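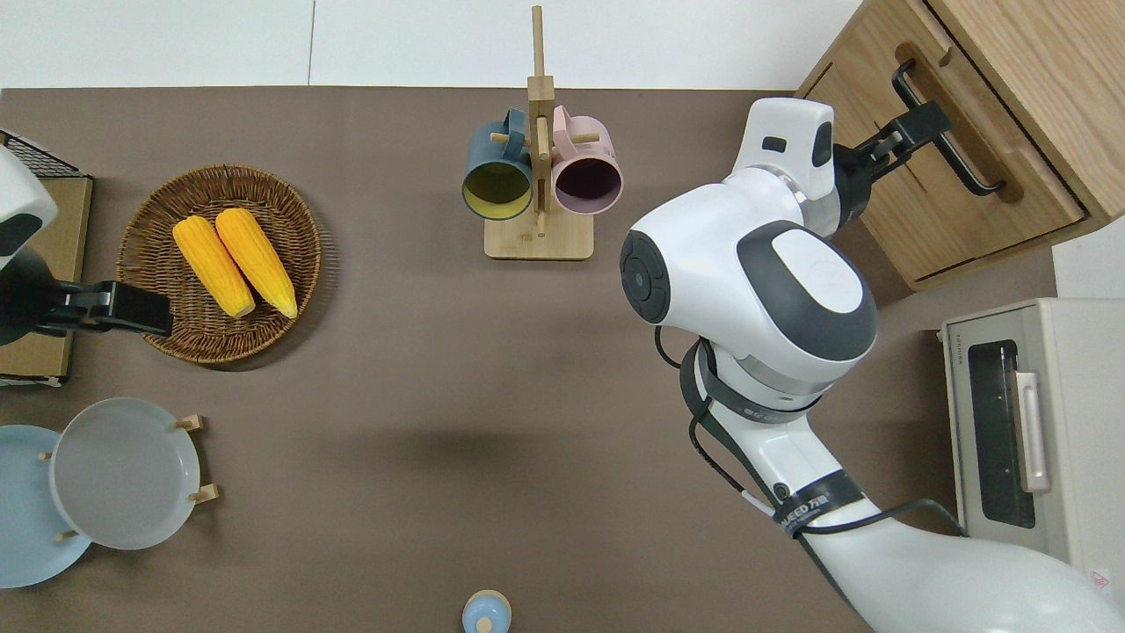 갈색 탁자 위 바구니에 담은 노란 옥수수 두 개

옥수수 삶을 때 껍질은 언제 벗기나요? 그리고 남은 건 어떻게 보관하세요?

작성자: 클램비텃밭
조회 1,807

안녕하세요! 올해 처음으로 옥수수 농사에 도전한 초보입니다. 베란다 상추만 키우다가 주말농장 한 고랑을 얻어서 심었는데 생각보다 너무 잘 자라줘서 요즘 아주 신이 났어요ㅎㅎ 수염이 갈색으로 마르길래 한두 개 까 봤더니 알이 꽉 차 있더라고요. 그 길로 집에 들고 와서 바로 삶았습니다.

그런데 맛이 좀 들쭉날쭉해요. 처음 삶은 건 정말 달았는데 이틀 뒤에 삶은 건 질기고 밍밍했어요. 똑같은 밭에서 똑같은 날 딴 건데 왜 그럴까요? 이틀 동안 그냥 주방에 두긴 했습니다. 품종은 모종 가게에서 노란 찰기 없는 단옥수수라고만 듣고 사서 정확한 이름은 모르겠어요.

궁금한 걸 정리하면요.
껍질을 다 벗기고 삶는지, 한두 겹 남기고 삶는지
소금이랑 설탕은 얼마나 넣는지 (어머니는 뉴슈가를 넣으라고 하시는데 집에 없어요)
한꺼번에 많이 땄을 때 냉동은 생으로 하는지 삶아서 하는지
압력솥을 쓰면 시간을 얼마나 줄여야 하는지

압력솥은 선물받은 피르나노 제품이고 설명서에는 옥수수 얘기가 없네요. 고수님들 도와주세요!

피르나노국자
8월 17일

와, 첫 농사에 알이 꽉 찼다니 축하드려요! 저는 단옥수수만 6년째 심는데 읽으면서 제가 다 설렜습니다.

맛이 달라진 건 이틀 둔 것 때문일 거예요. 단옥수수는 따는 순간부터 당분이 전분으로 바뀌기 시작하고, 더운 데 두면 훨씬 빨리 진행돼요. 저는 아침 일찍 따서 점심 전에 솥에 넣습니다. 밭에 가기 전에 물부터 올려 두라는 옛말이 괜히 있는 게 아니더라고요. 바로 못 삶으면 껍질째 비닐에 싸서 냉장고에 넣고, 늦어도 다음 날에는 드세요.

껍질은 속껍질 한두 겹 남기는 쪽을 추천합니다. 향이 정말 달라요! 겉껍질이랑 수염은 떼고, 얇은 연두색 껍질만 붙인 채로 넣으시면 됩니다. 떼어 낸 수염은 버리지 말고 말려 두었다가 차로 끓여 드세요. 저는 이게 더 좋아서 옥수수를 심는 건지도 모르겠어요.

일반 냄비 기준으로 제 비율은 물 2리터에 소금 한 큰술이고 설탕은 안 넣습니다. 갓 딴 단옥수수는 그 자체로 충분히 달아요. 혹시 이미 며칠 지난 옥수수라면 설탕 두 큰술 정도 넣어 보세요. 뉴슈가는 찰옥수수에 많이들 쓰는데 없어도 전혀 문제없습니다.

물이 끓을 때 넣고 중불에서 12분 삶은 다음 불 끄고 5분 뜸을 들여요. 찰옥수수처럼 30분 넘게 삶으면 알이 쭈글쭈글해지고 단물이 다 빠집니다. 건져서 그대로 식히면 껍질 안에 남은 김 때문에 촉촉해요.

아, 그리고 삶은 물도 버리기 아까워요. 식혀서 된장찌개 육수로 써 보세요. 은근히 달큰해서 양파를 덜 넣어도 됩니다. 단, 설탕 넣은 물은 찌개에 쓰지 마시고요. 제가 해 봤는데 식구들이 말이 없어졌어요ㅋㅋ

아르코라맘

냉동은 삶아서 하세요. 생으로 얼렸다가 망한 적 있음.

고랑끝집

윗분들 말씀 다 좋고요, 냉동이랑 압력솥 부분만 좀 보탤게요. 저는 작년에 옥수수가 한꺼번에 쏟아져서 별의별 방법을 다 해 봤습니다!

냉동할 때는 평소보다 살짝 덜 삶는 게 좋아요. 8분쯤 삶고 한 김 식힌 다음, 따뜻한 기운이 조금 남아 있을 때 하나씩 랩으로 꽁꽁 싸세요. 그걸 지퍼백에 모아서 공기를 빼고 얼립니다. 완전히 식을 때까지 밖에 두면 알이 마르더라고요. 이렇게 해서 11월까지 먹었는데 마지막 한 개까지 맛있었어요. 먹을 때는 해동하지 말고 언 채로 찜기에 10분 찌면 됩니다. 전자레인지는 랩째로 말고 젖은 키친타월을 감아서 600와트에 3분 돌려 보고, 가운데가 차가우면 30초씩 더 돌리세요.

냉동실 자리가 모자라면 알만 떼어서 얼리는 방법도 있어요. 삶은 옥수수를 반으로 뚝 부러뜨린 다음 칼로 한 줄만 먼저 파내고, 그 빈 줄 쪽으로 엄지로 밀면 알이 모양 그대로 톡톡 떨어집니다. 이게 은근히 재미있어서 아이들한테 맡기면 서로 하겠다고 해요. 저는 90그램씩 나눠서 얼려 두고 볶음밥이나 콘치즈에 한 봉지씩 꺼내 씁니다. 달걀찜에 넣어도 정말 맛있어요!!

압력솥은 제 것이 매더슨이라 피르나노와 똑같지는 않을 텐데, 저는 옥수수가 반쯤 잠기게 물을 붓고 추가 흔들리기 시작하면 약불로 3분, 불 끄고 김이 저절로 빠질 때까지 둡니다. 처음에는 짧게 해 보시고 덜 익었으면 뚜껑 열고 더 끓이세요. 속껍질을 남길 때는 너덜너덜한 부분을 꼭 잘라 내시고요. 껍질 조각이나 수염이 증기 구멍에 붙으면 위험합니다. 솔직히 단옥수수는 금방 익어서 저도 요즘은 그냥 냄비를 더 자주 써요. 압력솥은 찰옥수수 삶을 때 진가가 나옵니다.

내년에 또 심으실 거면 모종을 한 번에 다 심지 말고 열흘 간격으로 두세 번 나눠 심어 보세요. 수확이 나뉘어서 갓 딴 걸 훨씬 오래 즐길 수 있어요. 그리고 한 줄로 길게 심는 것보다 두세 줄로 뭉쳐 심어야 꽃가루받이가 잘 돼서 이 빠진 옥수수가 덜 나옵니다.

클램비텃밭

우와 이렇게 자세히 알려 주시다니 감사합니다!! 속껍질 남기고 12분, 오늘 저녁에 바로 해 볼게요. 수염은 벌써 소쿠리에 널었습니다ㅎㅎ 수염차는 며칠이나 말려야 하나요?

피르나노국자

그늘에서 바삭하게 부서질 때까지요! 저희 집은 보통 사나흘 걸려요. 마른 팬에 살짝 덖어서 끓이면 더 구수합니다.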